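Tamcombe Extension Classes: Television and Its Audiences
Handout 6: When a cast comes back

Read before Thu 14 March. Bring the Gagnon chapter with you.

Last time we looked at how a series ends. This handout covers the reunion special, the revival and the reboot, three words the press uses as if they meant the same thing.

A reunion special is a single program. The cast may play their old parts or sit on a couch as themselves and talk about them. A revival picks up the story with the same characters, usually years later. A reboot starts over with the same idea and mostly new faces.

Our main case is Mindham, the small-town comedy, and the online campaign to bring it back. The campaign began in October with a petition on Cidia, a fan message board. It reached 475 signatures in the first week and 3,422 by the time the board closed it. Of those signers, 1,075 left a comment, and 277 of the comments named a single character as the reason for signing.

Gagnon reads this as attachment to a character more than to a show. Two things to keep in mind as you read:

1. A signature takes a few seconds. It tells us a person saw the petition and agreed with it. It does not tell us they would watch eight new episodes.

2. The comments are a small part of the whole. People who write comments tend to be the keenest fans, so be careful about using them to speak for everyone else. 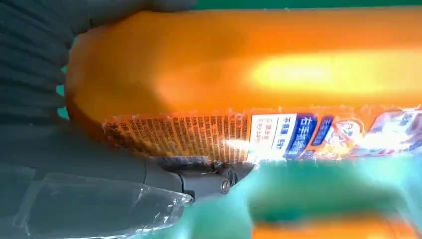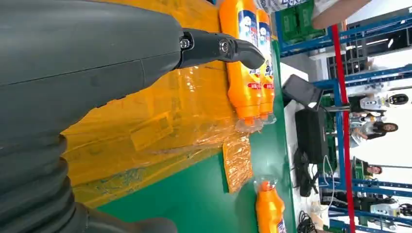
Orange plastic bottles, lying on their sides

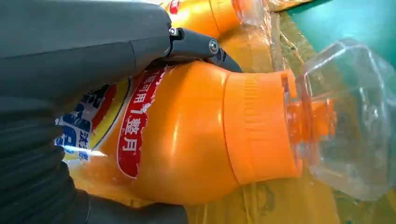
Gagnon's last section deals with timing. A revival that comes too soon has nothing new to say about its characters. One that comes late has to explain where they have been, and the first episode can get stuck doing that. Mark one passage where you think Gagnon overstates the case.

Written work: one page comparing a reunion special and a revival you have seen. Say which audience each was made for and how you can tell. Plot summary should take up no more than a third of the page.

Tamcombe Extension Classes | Contact the office | Copyright, all rights reserved | Back to top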